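Guides > Bridal Prep > Henna at Home > Part 2: Mixing, Resting and Filling Cones

Okay, you've got your powder and your design is picked out, so now we make the paste! I do bridal hands and feet out of my front room in Jirkthorpe, and this is the method I use on every bride. It's slow. Start on Thursday evening for a Saturday morning sitting and you won't be rushing.

What you need: body-art quality henna powder (mine is the Vengate one, very fine), lemon juice, sugar, lavender oil, a glass bowl, cling wrap, and a pack of Evlow cones with the pins.

CAUTION: Do not use anything sold as "black henna." Real henna paste is green or brown and stains orange first. If a packet promises jet black in an hour, put it in the trash. Black henna often has hair dye chemicals in it and it can blister skin badly.

1. Sift the powder through a piece of nylon stocking into your bowl. Even if the packet says triple sifted. One tiny bit of leaf will block a cone right in the middle of a peacock feather, and you'll say a word your future mother-in-law didn't need to hear.

2. Add lemon juice a little at a time and stir until it looks like thick mashed potato. You'll thin it later, so stop sooner than you want to.

3. Press cling wrap right down onto the surface of the paste, then cover the bowl with a plate.

4. Leave it somewhere comfortably warm for 11 hours. Mine goes on a kitchen shelf overnight. 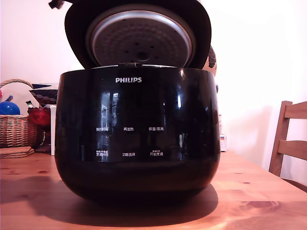

5. Check for dye release. Peel back a corner of the wrap and look at the top of the paste, which should have gone browner than the green underneath. Dab a bit on your palm, wait a few minutes and wipe it off. A bright orange mark means you're ready. If there's no mark, give it another hour or two and try again, but please don't hurry it along with heat! My cousin Cherry Mae Layug once sat her bowl inside a rice cooker, a shiny black Philips with a hinged lid, and switched it to warm. The paste cooked, the stain came out the color of weak tea, and we had to start over with the bride already in the chair.

6. Stir in the sugar and the lavender oil. Sugar makes the paste stretchy and helps it cling to the skin. Add it slowly, because it loosens everything up.

NOTE: If the bride is pregnant or has sensitive skin, she should check with her doctor before you book her in. Always do a patch test, whoever she is.

7. Let it rest again for 2 hours, then thin with more lemon juice until it falls off the spoon in a smooth ribbon.

8. Fill your cones. Stand each one in a tall glass, spoon the paste in until it's two-thirds full, squeeze the air up and out, fold the top over and tape it down tight.

9. Pipe a test line on a sheet of paper. Wobbly or bumpy means strain the paste again (I know, I know). If it curls back on itself it's too stretchy, so loosen it with a few drops of lemon juice.

Storing: filled cones go flat in a freezer bag and straight into the freezer. I keep mine no longer than 3 months. Thaw them on the counter and use them the same day.

Go to Part 3 for laying out the wrist cuff and the first finger.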